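The Box That Is Supposed to Save Us

06/08/2018

Eltstead banned foam takeout containers in the spring, and if you believe the flyers, the town has been getting cleaner ever since. I live here. I eat a lot of takeout. I would like to believe the flyers.

The trouble starts at the bins. There are 6 green compost bins on the main street, all paid for by the same grant, and every one carries a sticker telling you to put your "plant-based packaging" inside. I followed the truck that empties them. It goes to the transfer station at Prirton, where the man at the gate told me the load gets tipped in with the regular trash whenever the compost yard is full. I asked how often that was. "Summer," he said. "And some of the winter."

Restaurants were the ones told to change, so I went to the restaurants. Herby, the salad counter by the bank, was first in line and still has a leaf painted on its window to prove it. The manager showed me an invoice. A case of the new boxes costs her almost 259 dollars, and she goes through it faster than she went through the foam because customers ask for a second box when the first gets soft. She has raised the price of a lunch twice. She thinks most people blame the lettuce. 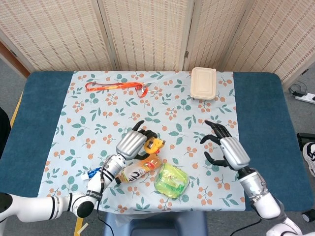
Compostable is a word with a lot of small print behind it. On the packages I read, it meant the thing will break down in an industrial yard, under heat most backyard piles never reach. A lidded beige box sitting on a cloth covered in green leaves and little orange berries looks as if it might go back to the soil on its own. Color does much of the selling. I asked one supplier, Ogunleye, why its boxes come in that shade of oatmeal, and the sales office wrote back that customers "respond to natural tones." I bet they do. The same catalog offers a white one for less.

The town's own report claims 857 pounds of foam kept out of the landfill in the first three months. I asked how that was measured. It was worked out from what restaurants said they used to buy, on a form that 568 food businesses in the county received and that nobody was required to send back. The report does not say how many did. It also says nothing about what the new boxes weigh, or where they end up when the yard at Prirton is full.

I don't miss the foam. It squeaked, it blew into the creek, and it made hot noodles taste like a cooler. Getting rid of it was probably right. But the town is now talking about a second grant, this one for cups, and the draft I read uses the same numbers and the same sticker. Before anyone signs it, I'd like to see a month of weigh slips from the truck, including the days it went to the regular trash pile.

The clerk's office says the slips exist. I have asked for them twice.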